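4.2 Does layout predict sorting?

Balaskas and Lengyel hold that people who put away kitchen things sort them by use, and that the starting layout hardly matters. We doubt this. Their 136 layouts were scored by the same two people who wrote the sorting rules, and 18 were dropped with no reason given beyond "unclear." The Gostard set, which they cite in support, used real crockery in a real kitchen and was scored on a different scale.
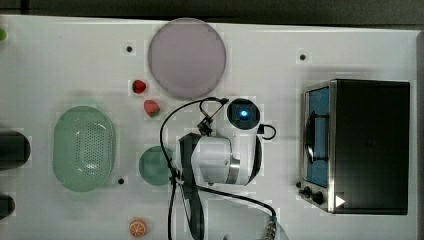
Nearness is a simpler account, and the earlier work never rules it out. A person who reaches for whatever is closest to the last thing moved will often seem to be sorting by use, if the things were laid out in loose kinds to begin with. Our own tabletop is open to the same charge. The two strawberries lie just below the plate, so a scorer who sees them go onto it can write down "food to dish" and feel sure of it, when "nearest to nearest" would fit equally well. The Perkov scoring sheet has no box for the second reading. We added one, and the two scorers then disagreed on 25 of the layouts, which does not speak well for the sheet or for our training.

A second problem is what counts as put away. Nwankwo treats anything inside a container as stored. By that rule a ketchup bottle lying in a colander is done with, though few cooks would leave it there. The Onard rule asks whether the container suits the thing, and this lets in the scorer's own habits.

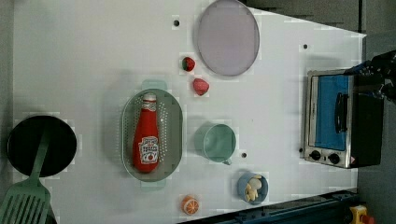 Figure 3. Tabletop layout with colander, cup and bowl. Under the Nwankwo rule the bottle is scored as stored; under the Onard rule it is not.

We scored 86 layouts under both rules. The share marked as sorted by use fell under the Onard rule, but we would not lean on the size of the drop until someone outside our group has repeated the scoring.

Last updated: November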